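Home | Business | Workplace | Opinion

Before you sign for a robot, ask who resets the table

Last updated: February
11 comments | 30 shares

Zineb Alaoui has read a lot of equipment proposals, and she has started reading them from the back. "The arms are on page one," she said. "The money is on the last page, in small type."

Alaoui handles purchasing for Kapoor, which packs small household and lab goods for other companies. For most of the winter she has been weighing a two-arm bench setup, with quotes from Odero and Fandavance. She hasn't approved either.

Her main complaint is with how the quotes are written. Both price the arms, the bases and the cameras, and both leave the fixtures, spare fingers and staff hours to a line marked "as required."

"As required by whom?" she said. "I asked for 2 spare sets of fingers in writing. I got a brochure."

Ehab Sqalli, who would have to run the bench, is more hopeful, though not by much. He wants it tried on ordinary mixed items before anyone talks about speed.

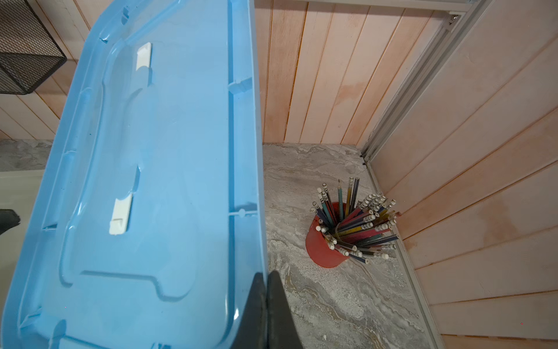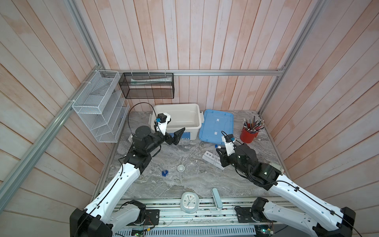
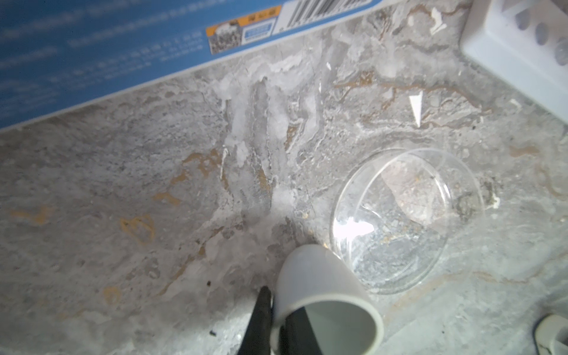 Blue lid, two arms on the bench, white mug.

"A lid and a mug are different jobs," Sqalli said. "One's wide and thin, one's round and can roll. If the price assumes a single grip for everything, the price is wrong."

He would like a trial of 1000 picks, with every failure written down and no engineer from the seller standing by. Odero has offered 30. Alaoui laughed when she repeated the number – she had asked them to check it.

Then there is the question of the bench itself. Cable runs, mounts and rails came to more than she expected on an earlier conveyor project, and she now keeps a separate line for them. She also wants a figure for the person who puts things back between runs.

"They tell me it saves labor," she said. "Fine. Show me the hours it adds, and I'll subtract."

Sqalli thinks leasing might settle the argument. Alaoui has read the lease, too. It runs longer than the warranty, and she has sent it back with a question mark beside that clause. Fandavance has promised a reply by the end of the month.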